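Modik side-cutting tin opener: review after a year

Posted 18 Apr 2024 by Bushra Kiani

I bought the Modik last May after my old butterfly opener started skipping. It cost a bit more than I wanted to spend, and I nearly sent it back in the first week. I have kept it, and it gets used most evenings, so this is a fair account of how it has held up.

It is a side cutter. The wheel goes round the outside of the seam and the whole top lifts off, leaving no sharp rim. If you have only used the old kind, the first few tins are confusing. You lay the opener flat across the top of the tin, with the handle out to one side, and turn the key until you feel it go slack. There is no click. I overturned the first tin and ended up with a thin curl of metal in the chopped tomatoes.

Once you have the feel of it, a standard tin takes very little effort. The key is wide, with a rubber cover, and my mother can manage it with arthritis in both thumbs. She could not do that with the Srour one she had before, where the key was narrow and dug into her fingers.

Large catering tins are harder work. The handles are a little short for the extra weight and I have to put the tin in the sink to stop it moving about. Small tins of tomato puree are fine.
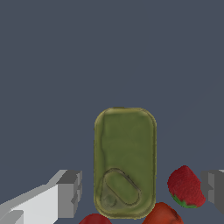

The end of the handle has a hook for lifting ring pulls. I did not expect to use it, but it is the part I would miss most. You slide the tip under the ring, rock it back until the seal goes, then pull slowly. Pulling fast sends oil up your sleeve. The hook is thick, so if a ring is pressed down hard you may need to start it off with a teaspoon.

Cleaning is the weak point. The instructions say hand wash only. I ignored that twice and got a line of rust along the cutting wheel, which came off with a scourer and a drop of cooking oil. Since then I have washed it by hand and dried it straight away. Food does not touch the wheel much, but the juice from beans finds its way into the gears and needs a brush.

I also borrowed the Stanow from my neighbour Tarek Bitar for a fortnight. It cuts just as well and has longer handles, which helps with big tins, but there is no hook and it is too long for my cutlery drawer.

I paid £21 for the Modik, with a 2 year guarantee. The box has a form to send off within 100 days of buying if you want the guarantee to count. I found mine in the drawer in the autumn, so check yours.

Good: smooth edges, easy key, ring-pull hook
Less good: no dishwasher, short handles, thin instructions

I would buy it again at the same price.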